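## 4. Bleeding the front brakes after fitting the Plunik caliper kit

Carry out this section only when both calipers are bolted up and the flexible hoses are connected. Torque figures are in section 3.

**Caution:** Brake fluid strips paint. Wash off any spills with plenty of water at once.

You will need:

- 500 ml of new DOT 4 fluid
- an 8 mm ring spanner
- clear bleed tube and a jar
- a helper for the pedal
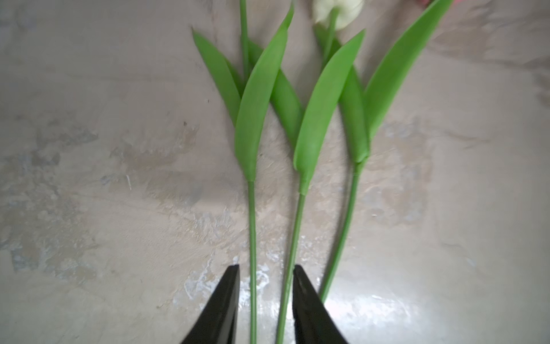
*Fig. 4.1: Artificial tulip stems, laid side by side.*

1. Chock the rear wheels, raise the front axle and support it on stands.
2. Remove the reservoir cap and fill to the MAX line.
3. Check that each bleed nipple sits at the top of its caliper. If it is at the bottom, the calipers are on the wrong sides and must be swapped.
4. Fit the tube to the nipple furthest from the master cylinder. Keep the free end under fluid in the jar.

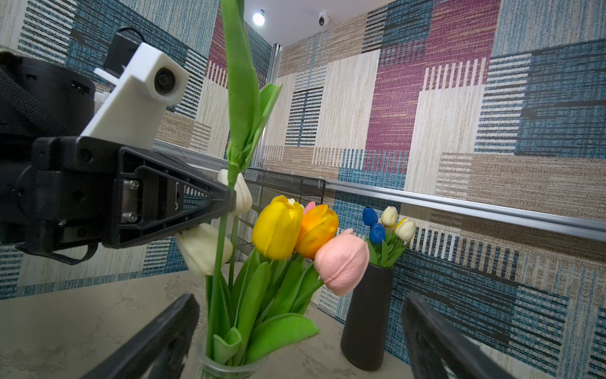
5. Have the helper press the pedal slowly and hold it down.
6. Open the nipple half a turn. Close it before the pedal is released.
7. Repeat until no bubbles pass through the tube. Top up the reservoir after every 8 strokes.

**Note:** Kits supplied by Durrani have a longer hose and may need more than 18 strokes per side.

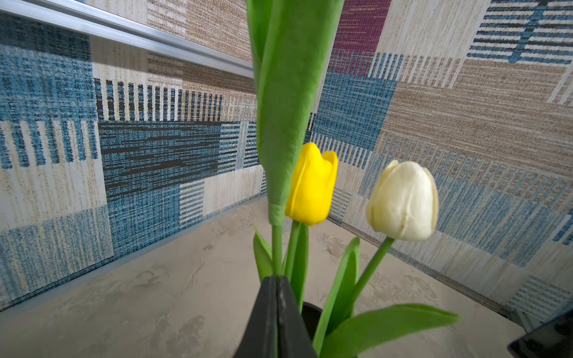 *Fig. 4.2: Yellow and creamy white tulips with the pot.*

8. Move the tube to the other caliper and repeat steps 5 to 7.
9. Hold firm pressure on the pedal and inspect all unions for leaks. A pedal that sinks under steady pressure points to a leak or a worn master cylinder.

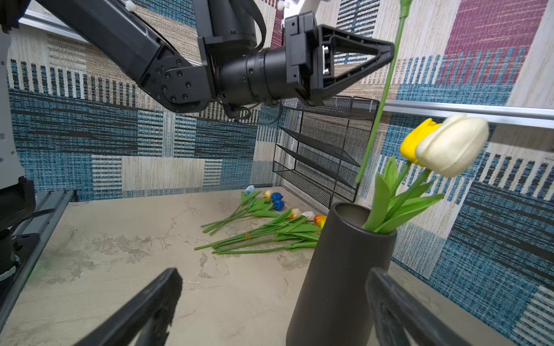

Do not drive the vehicle until the fault has been found. If the pedal is spongy but does not sink, air remains in the system; bleed both sides again.

10. Refit the cap and the road wheels, then lower the vehicle.

Revised by Efren Ignacio, Pirkcombe workshop, November.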